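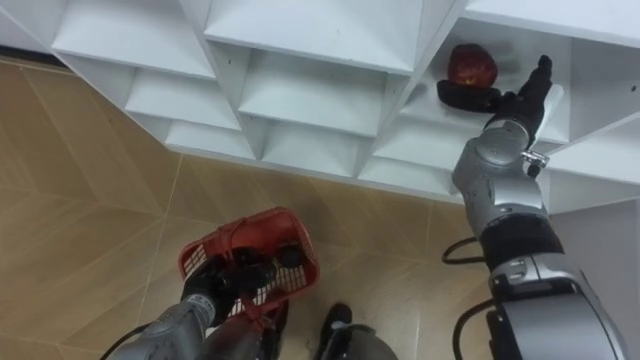
White shelving with angled cubbies

How to Get Your Old Pharmacy Records for a Drug Injury Claim

If you plan to file a claim against a drug maker, you will need proof of what you were prescribed and when. Pharmacy printouts are usually the easiest place to start. I used these steps when I filed over a painkiller called Baken.

Step 1. List every pharmacy

Write down each pharmacy you used, with the street address and the years. Include mail order. Old bank statements help with names you have forgotten. Two of mine were in Clilldale and one had closed, so its files had gone to the Brasden store that bought it.

Step 2. Ask in writing

Ask for a "patient prescription profile" covering your full date range. Give your legal name, any former name, your date of birth and your phone number at the time. Sign it and attach a copy of your photo ID. Keep a copy of everything you send.

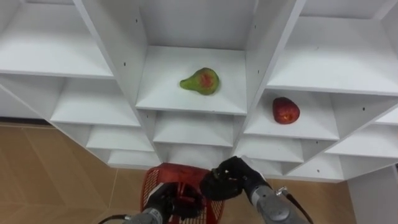 Step 3. Follow up

Call if you have heard nothing after 36 days. Get the name of the person you speak to. I sent my first request in August and had to send it again because it went to the store and not to the records office. One place charged me $45 for copies, so ask about fees first.

Step 4. Check each page

Look for the drug name, strength, quantity, fill date and prescriber. My profile from Brasden ran to 709 lines and had two fills under the wrong doctor. Ask for corrections in writing.
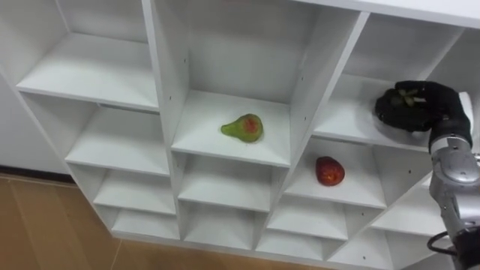 Claim papers should be sorted by pharmacy first, then by fill date, oldest on top. Put a cover sheet on each stack with the pharmacy name and the date you got the records. Cubby shelves like these white ones work well, with one compartment per pharmacy, and the bare ones down the left can wait for records that haven't come in yet. Send copies to the claims office and keep the originals.

Contact: Ignacio Fitzsimmons, P.O. Box 1753, Clilldale | Back to top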